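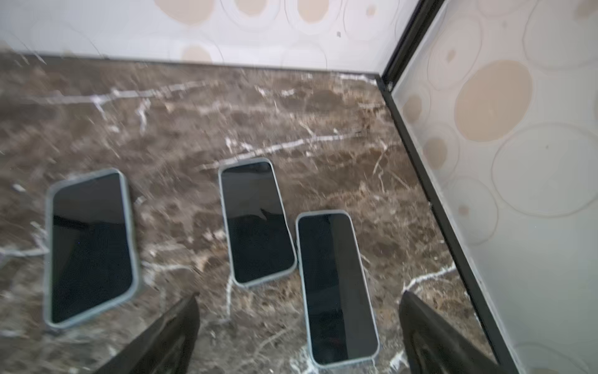 Three phones in pale cases on dark brown marble.

Maes phone case by Hakodero
Color: Grasau (light blue)

Every phone case promises to survive a fall from a cliff. The Maes was designed for people who mostly drop their phones getting out of the car. It has rounded corners, a raised lip at the front, and a soft matte finish that holds on to your hand a little better than bare glass does. There is no kickstand. We tried one, and it kicked.

The shell is made from Lasex, our own flexible blend, which bends enough to go on without a fight and then goes back to its shape. We opened and closed sample cases 200 times before settling on the mix. By the end the cases were fine and the testers wanted a different job.

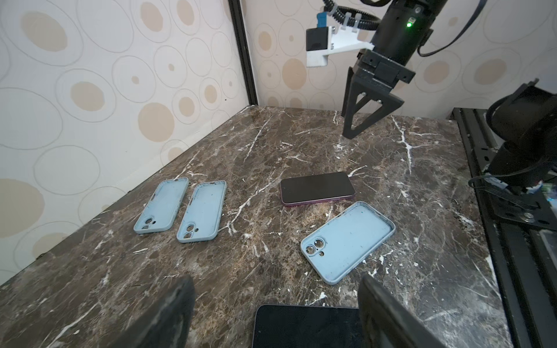
Putting it on: start at the camera corner, line up the opening, then press the other three corners down in any order you like. Taking it off is the same thing backward. If you need a butter knife, you have the wrong size – check the model number in your phone's settings before ordering, and please don't go by "it's the regular one."

Cleaning: warm water, a drop of dish soap, a soft cloth. Let it dry fully before the phone goes back in. Pale colors do pick up dye from new jeans, and we have yet to win an argument with denim.
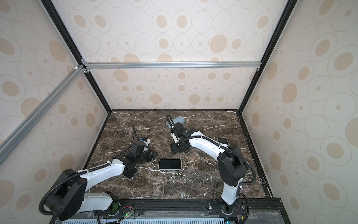 Wireless charging works through the case. Magnetic mounts don't, unless you add the stick-on ring (sold separately, like all the best parts).

Details
Weight: 59 grams
Material: Lasex, 3 mm at the corners
Item number: 417
In the box: one case, one cleaning cloth, one leaflet in very small type

Returns are free until you lose the box. The next batch in Grasau ships in September; other colors are in stock now.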